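The Week Our Kitchen Robot Stopped Listening to Its Own Hand

I was eating a bagel when the email from Reece Bloxham came in, and I remember because I put the bagel down and forgot about it until lunch. The subject line was "grip??" with two question marks. Reece doesn't usually spend punctuation like that.

We'd been running Parri (that's our household robot program, still very much indoors and on screens) through a simulated kitchen since May. Pick a thing up, carry it, put it down by the sink. Then rearrange everything and go again. It was going great! Our scores were climbing every week and I'd started bragging at dinner parties, so I should have known.

What Reece had found was that Parri was passing runs where the gripper never opened on command. The arm would reach the counter, the controller would say "release," and the fingers would stay shut for 37 control steps before they let go. On a screen that's a shrug. In a house, with a person reaching in to take the thing, it's a pinched hand. And our scoring code, which I wrote, gave those runs full marks.

I called Myrtle Dvorak, our safety lead, and she said one word I can't print and then, "Pull the runs. All of them."

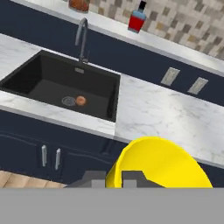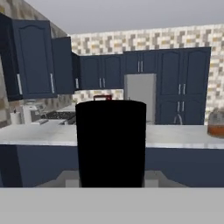 My scoring code only ever asked where an object ended up. It never looked at what the fingers were doing on the way, and I'd gone months without minding, which I still find embarrassing. Reading the numbers got us nowhere, so Shoshana Bellamy made us sit and watch. Take the view of the sink, with the big yellow thing down at the front edge of the counter and the gripper fingers right up against it. From one moment like that you can't tell whether the hand is about to let go or is stuck, and my code couldn't tell either. The view toward the fridge was worse for us, with the black gripper standing square in the middle and only a bit of red handle showing over the top. If your check depends on seeing the object, good luck.

So we watched with the finger commands printed in a strip beside the video. Release, release, release, and no movement. I felt a little sick.

The cause was so dull I almost hate to tell you. Lyle Mercado had swapped in a new version of Cirnik, the layer that passes messages between our planner and the simulated hand. The new version queued commands when the old one had simply replaced them. If the planner changed its mind a lot on the approach, a pile of stale "hold" messages sat in line ahead of the "release," and the hand worked through every one of them like a very polite waiter. Lyle was crushed. I told him I'd approved the change at six in the evening without opening it, so we could be crushed together.

Fixing the queue took 2 days. Fixing the test took most of a month, and there we fought. I wanted a simple rule: if the fingers lag a release command, the run fails. Desmond Lindqvist, who builds the actual hardware at Plinell, thought that was silly, because real fingers always lag a bit and we'd be failing good behavior. We went back and forth on the phone for an entire Monday. In the end we set a limit at 18 steps and made "stop" jump the line no matter what's waiting. Myrtle wanted it lower. She still does, and she brings it up at every meeting.

Then we reran the old kitchen tasks, and 62 runs we'd called clean came back as failures. I had to send that number to the people at Zestley who pay for the project, and I rewrote the email so many times that Shoshana finally leaned over and hit send for me.

They took it pretty well, to be fair. They asked whether anyone had been hurt (no, there's no one in there to hurt) and when they'd get a new score. The new score is a lot lower than the one I was bragging about. I've stopped bringing it up at dinner, although I do talk about the queue, at length, to anyone who stands still.

One thing has changed in how we work. Every Monday morning we pick a handful of passing runs, put them on the big monitor, and watch them start to finish with the commands alongside. It's slow and somebody always brings donuts. Last week Reece stopped a run halfway through and said, "Wait, go back," and my stomach dropped clear to the carpet. He'd misread the strip. We watched it again anyway.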